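Ticket 3002: Uploaded photos lose color on import, album prints as greyscale
Product: Gollport Albums, web uploader
Status: Resolved
Priority: Normal
Opened by: Tamsin Merrick
Assigned to: Nikau Fairweather

Tamsin Merrick, 9:14 am
I upload family pictures to Gollport from my laptop and then order framed prints through the Ernari print add-on. Since the last uploader update, part of every batch shows in color on the album page but comes out greyscale in the print preview. The originals on my disk are fine. Browser cache cleared, signed out and back in, same result. I have an order I need to place by Thursday.

Nikau Fairweather, 9:52 am
Please send the following:
Browser and version.
Whether "Resize on upload" is on, and the value in the box next to it.
One affected file, original, as an attachment to this ticket. Do not paste it into the message body, as pasting converts it.

Tamsin Merrick, 10:20 am
Firefox, current version. Resize is on, long edge set to 2000. File attached. It fails every time I try it.

Nikau Fairweather, 11:05 am
Reproduced on the staging server with your file. The original carries an embedded wide-gamut color profile. With resize on, the uploader writes the new file without the profile but leaves the profile flag set in the header. The album page ignores the flag. The print preview reads it, looks for a profile, finds none, and falls back to a single channel.

Tests run:
Resize off: preview in color.
Resize on, 2000: preview greyscale.
Resize on, 500: preview greyscale.
Profile converted to sRGB before upload, resize on, 2000: preview in color.

The same steps on a file with no embedded profile give a correct preview at every size, so plain files serve as the control here.
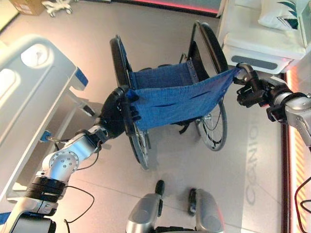

Lachlan McPhee: I get the same thing with resize off, so I don't think the resize step is the whole story. My album was set up by importing from an old Puder account and the greyscale previews are all in that album. New uploads to a different album are OK.

Nikau Fairweather, 1:31 pm
Lachlan, thanks. Imported albums have their own resize setting, which is stored with the album and overrides the one in the uploader. Open the album, go to Settings, then Import, and check "Keep source limits." If it is ticked, the file is resized on arrival no matter what the uploader shows. Untick it, save, and upload one file again under a new name. The old name will return the cached preview.

Lachlan McPhee, 1:58 pm
It was ticked. Unticked, uploaded again, preview is in color. The setting label could be clearer.

Nikau Fairweather, 2:10 pm
Label noted and passed on as a separate request. Linking your case to this one.

Workaround until the fix is out:
1. Turn off "Resize on upload."
2. In imported albums, also untick "Keep source limits."
3. Delete the affected pictures from the album and upload the originals again. Replacing in place keeps the bad header.
4. Reload the print preview before adding anything to the cart.

With resize off, uploads are slower and count at full size against your storage.

Tamsin Merrick, 3:47 pm
Steps 1, 3 and 4 done for the album I need. All previews are in color now. Captions were lost when I deleted the pictures. Is there a way to get them back?

Nikau Fairweather, 4:02 pm
Captions stay in the album trash with the deleted copy. Open Trash, select the picture, choose "Copy caption," and paste it on the new one. There is no bulk option.

Myung-ja Ok, 4:40 pm
Fix merged to the Baxter branch. The resize step now copies the profile, or clears the flag if the copy fails. Existing files are not repaired and have to be uploaded again. Closing when the branch goes live.

Status changed: Open to Resolved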